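**Can robots fold things yet? Paper, napkins, shirts, anything**

Asked in *Home & Workshop Automation* · 3,725 views · 5 followers

I run a tiny stationery and gift wrap business out of a spare room, and the folding is eating my evenings. December is the worst of it. Every order gets a folded tissue wrap and a card sleeve, and then I go upstairs and fold the laundry too!

I keep seeing small two-arm setups like this one and I get so excited about them. Two arms facing each other on a rail, small enough for a bench:
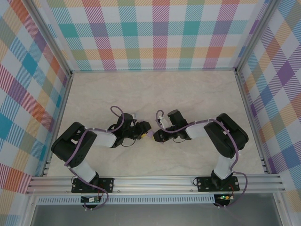

Reply from Kilum: Depends what you mean by "fold." One crease in one sheet of paper, same size every time, flat on a table? Yes, people are getting that to work and it's great fun. A basket of mixed laundry at a speed you'd put up with? No. Check whether the video is sped up before you buy anything. Also what's your budget, you didn't say.

(Edit from me, the asker: budget is small. I'd be happy with a machine that does ONE fold and is right most of the time. It can run at 2 a.m. for all I care.)

## Answer 1 (79 votes, accepted)

Short version: not for your business this year, but please do play with it if you can, it's a wonderful thing to learn on.

I've been hooked on this for a while through a hobby project we call Julitz, and folding is my favorite chore to try because it looks so easy. A cup is the same cup wherever you put it. A sheet of paper changes shape as soon as you touch it, and every push moves some part of it you weren't thinking about. The corner lifts, the far side slides, the crease wanders off.

Picking up a thin sheet from a flat surface is a job all by itself. You and I do it with a fingernail, or we lick a thumb (don't do that with customer orders). Two stiff plastic fingers have to come in at a good angle, and pressing down too hard just pins the paper to the table. A bit of cloth underneath can help, it gives slightly and the tips can get in under the edge. It can also wrinkle and bring its own problems. 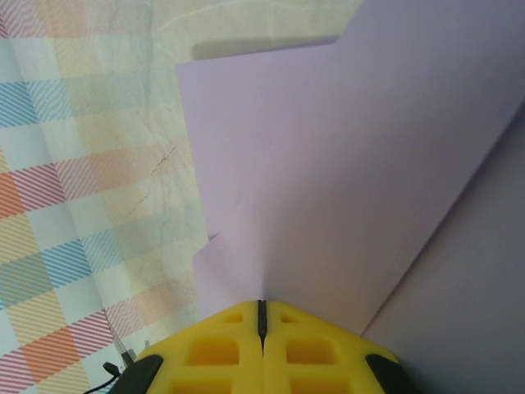 ## What I'd try in your shop

1. Get a scoring board first. A scored line makes any fold easier, for hands or for arms.
2. Time yourself on a batch. If a card sleeve takes you five seconds, no bench arm I know of is going to beat that.
3. If you still want arms, start with heavy paper. Tissue is horrible! It floats.
4. Keep one sheet size. Mixed sizes are where our success rate fell apart.

We logged 1,566 tries on a single half fold before I'd have let it near anything I cared about, and I would still check each one. But when the two edges line up and the arm presses the crease, oh, it's a good feeling. My whole family came to look.

The part that gets me most is two grippers working on the same sheet. One holds, the other comes in for the next grab, and you need both or the paper just follows whichever one moves. Up close there is very little room in there:
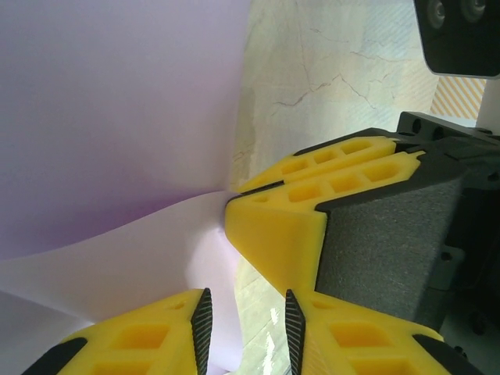 *Photo credit: Furura bench project, shared with permission*

So for laundry, same story with more layers. A towel is the friendly case. Shirts are hard, fitted sheets I can't do either.

## Answer 2 (5 votes)

If you only need paper folded, get a used letter folding machine. Rollers, no arms, goes through a stack while you make coffee. Ours is an old Dvořáček and it has been fine on plain card stock. Won't do tissue.

## Answer 3

Following this, same question but for cloth napkins. Does starch help?

> Comment from Answer 1's author: Yes, a lot! Stiffer is nearly always easier. Iron them first too, and let me know how it goes.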